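Getting the radon number down in the Gratcombe house

Posted 4/5/18

I said in the last post that I would write up the radon work once it was finished. It is finished, apart from some paint, so this is the write-up. It will mostly be of use to people with an old basement and a dirt crawl space next to it.

We bought the place on Gratcombe Road in July. The sellers had no radon test on file and we didn't ask for one, which was a mistake on our part. The inspector offered to add it to the inspection and I said no because we were already over what we had planned to spend that month. I would say yes now.

The first test was a charcoal kit from the hardware store. You open it, leave it in the lowest room you use, close it up again and mail it to the lab. The instructions say to keep the windows shut and to stay away from drafts, and the part about windows was hard in summer. The result came back over the level where the EPA says to fix your home, which is 4 picocuries per liter. I did a second kit in a different corner of the basement and it came back close to the first.

A charcoal kit only covers a few days, and radon moves around with the weather, so I also bought a Wonent plug-in monitor. It updates slowly and the display is hard to read from above, but it keeps a long average and that is the number I wanted. I put it on a shelf well away from the sump and left it alone. Over 30 days the average was a little higher than either kit.
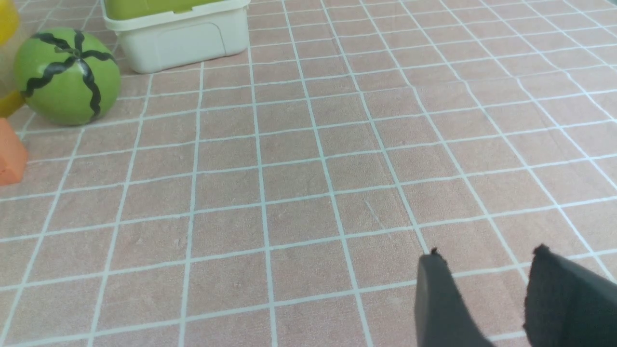

Watermelon ball on the pink grid tablecloth.

After that I got quotes. Two companies came out. The first one looked at the basement floor, did not look at the crawl space at all, and emailed me a price the same evening. The second was Wesex, and the man they sent was Tarek Bouzid. He spent most of his visit lying on his side with a flashlight looking into the crawl space. He said the slab was in decent shape and that a lot of the gas was likely coming up through the bare dirt and then leaking into the basement through the gaps in the block wall. We went with Wesex. They were 400 dollars more than the other quote.

The system has two parts. Under the basement slab there is a suction point, where they core a hole, dig out some of the gravel and seal a pipe into it. In the crawl space they put down a heavy plastic sheet over the dirt, run it up the walls, seal it at the edges and pull air from underneath it. Both pipes join up and go out through the rim joist to a fan on the outside wall, and then the pipe runs up past the eave.

I had read that the fan should never be inside the living space, and Tarek said the same. If a fitting on the outlet side leaks, you would be pumping radon into the house. Ours is on the north wall, behind the downspout. You can hear it if you stand next to it. You can't hear it in the bedroom, and I did go and lie down at night to check.

The install took 2 days. The first day was the slab and the pipe. The coring was loud and there was more dust than I had been told to expect, even with a vacuum on the drill. If you have anything on open shelves down there, cover it. I covered half of ours and washed the other half. 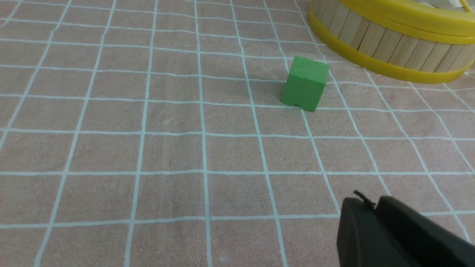 The second day was all crawl space. They hauled out some old boards and a roll of carpet that had been in there since before our time, raked the dirt and laid the sheet. The seams overlap by a foot and are taped. Where the sheet meets the wall they used sealant and then a wood strip fastened through it. One corner by the water line was a bad fit and they cut a patch for it. I have been back in there twice to look at that corner and it is holding so far.

There were some other openings to close. The sump got a lid with a clear window and a gasket. The crack between the slab and the wall got caulk on three sides. The fourth side is behind the furnace, where you can't get a caulk gun in, so it stayed as it was. I was worried about that side and Tarek wasn't. He said the fan would pull on it anyway.

On the pipe in the basement there is a small U-shaped tube with colored liquid in it, called a manometer. When the fan is running, the liquid sits higher on one side than the other. They write the starting level on the label. It does not tell you what the radon level is, only that there is suction in the pipe. I look at it when I change the furnace filter. We also added a Sepp alarm that beeps if the suction drops, because I know I will forget the filter at some point. 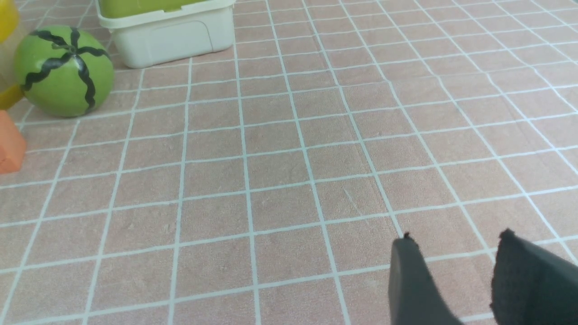
Green and black stripes, and lots of squares.

Now for the numbers, which is what most people will have scrolled down for. The Wonent average dropped below 2 within a week of the fan being switched on and has stayed there. I did another charcoal kit as a check and the lab agreed with the monitor. I plan to do one more next winter with the heat running, which is when it tends to be worst.

Side effects: the basement smells less. The crawl space used to give off a damp dirt smell whenever it rained and that has mostly gone. The dehumidifier runs less, though it has been a dry stretch and I wouldn't put it all down to the sheet. The fan runs all the time and will add something to the electric bill, but I haven't had a full bill with it yet.

The fan has a warranty of 5 years. Wesex will come back and adjust the system at no charge if a test in the first year is over the limit. Ask about that when you get quotes, because the first company only guaranteed the parts.

Two things I would do differently. I would have had them run the pipe up inside the closet and through the attic, which looks better, but we had already painted that room and I didn't want to open it up. And I would have moved the storage shelves before they came, instead of while they stood there waiting.

What's left is painting the outside pipe to match the siding. It is plain white PVC at the moment and you can see it from the street. Tarek said to scuff it with sandpaper first and use an exterior acrylic. I have the paint already and need a dry weekend and the taller ladder, which is still at my brother's.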